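Mulcombe Hall, Tarnville
Pre-season walk-through, with comments
Inspected July 30, 2019. Last full inspection in May.

Marks used: OK, FIX, WATCH (meaning FIX, but next year).

OUTSIDE AND ENTRANCE

Front steps, handrail: FIX. The rail moves when you lean on it. It moved in May as well, and the May sheet says "slight give." The give is no longer slight. Tighten the bottom bracket before the first rental.

Front doors open outward, full width: OK. The left one needs a shoulder. The right one needs a shoulder and some encouragement.

Exit sign over front doors: OK, lit.

Parking lot lights: WATCH. The one by the Drorncombe Road end hums. It has always hummed. It is on the list so that the next inspector knows we heard it.

Ramp: OK. Grit strip replaced at the top, still worn halfway down.

MAIN HALL

Posted occupancy: 332 seated in rows, 142 at tables. The card is on the wall where it should be, behind the coat rack where it should not be. Move the coat rack.

Center aisle clear: OK on the day. Whoever sets chairs for the Bach evening tends to add "just one more row," and that row ends up across the side exit. Tape marks are down on the floor. Please treat the tape as a wall.

Side exit, push bar: OK. Opens on one push. Somebody had hung a tote bag on it.

Stage curtain, flame-retardant tag: FIX. Tag is there, date on it cannot be read. Either find the paperwork or have the curtain treated again. The paperwork is supposed to be in the gray cabinet, a place from which no paper has ever come back.

Stage edge tape: OK, bright, newly laid, slightly crooked.

Stage stairs: WATCH. Second step creaks. Solid underfoot, but every soloist stops and looks down at it.

Ceiling tiles: two stained, none sagging. The stain over row F has not grown since May. I drew around it in pencil.
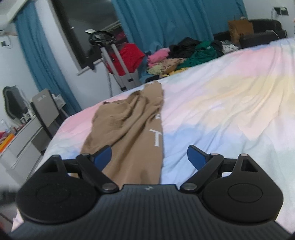
Can we use real candles for the Bach evening?
Battery candles only, anywhere in the building, including the stage and the restrooms. The rental agreement has said so for years, on the page people initial without reading.

ELECTRICAL

Panel clear to three feet: FIX. A stack of music stands was parked in front of it. I moved them. They will be back by the weekend, and I would like them not to be.

Panel labels: half of them say "lights." This is true as far as it goes. Relabel by room.

Extension cords: one removed from behind the piano, where it was plugged into a second extension cord, which was plugged into a power strip. All three are now in my truck.

Outlets near the kitchen sink: OK, all trip and reset.

Emergency lighting: tested with the power off. Five of six units came on. The sixth, in the back hallway, thought it over and declined. New battery needed.

KITCHEN

Extinguisher: OK, gauge in the green, tag current. The hook is behind the door when the door is open, so it disappears during every event. Move the hook to the other wall.

Range hood filter: FIX. I will spare you the details. Soak it, then soak it again.

Water heater relief valve: OK.

First aid kit: no bandages, nine packets of burn gel, one sewing needle. Restock bandages. Find out about the needle.

STORAGE AND BACK HALLWAY

Folding tables: 24 on the cart, strapped. OK. The strap is a bungee cord and would prefer a lighter job.

Hallway width clear: FIX. The banner poles have migrated again. This is an exit path, even on evenings when it looks like a closet.

Paint and solvents: moved to the metal cabinet. One can had no lid and a brush standing in it, now permanently.

Mop sink: OK.

STILL OPEN FROM MAY

Handrail. Panel labels. Hallway battery. The estimate for the handrail and hallway work came in just under $1,000, and the quote is good for the rest of the summer.

Recheck all FIX items before the doors open for the Bach evening. If the rail is still loose, close the front steps and send people around by the ramp. Keys go back in the lockbox, including the one on the green string.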